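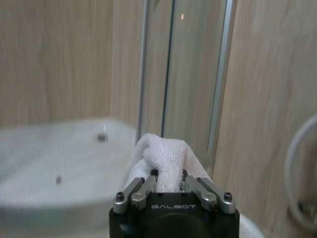
My sister-in-law holds that a hotel asking you to reuse your towel is picking your pocket in the name of the sea turtle. She has held this through two vacations and one funeral, and I used to argue with her.

Then I spent a week at the Isari in Plorham, where a card on the sink invited me to join the family of guests who care. Caring meant hanging up my towel. I hung it up. At checkout I found a "linen stewardship" fee on the bill, charged per night, for the towels I had so nobly declined.

I don't mind the old towel. At home I use the same one for longer than I'd care to put in print, and no card congratulates me. What I mind is being thanked for a discount I never got. The Isari has 102 rooms. If every guest in every one of them hangs up a towel, somebody saves a pile of money on hot water and soap, and I'd like to meet that somebody and split it.

The Painemal, down the road and a good deal shabbier, takes $2 off the bill for each day you skip the laundry. It isn't much. It bought me a bad coffee in the lobby, and I drank it feeling like a partner in the firm. The card there says "Skip towels, save $2" and has no turtle on it.

I have written to the Isari suggesting they copy this. They thanked me for my passion and asked me to rate my stay.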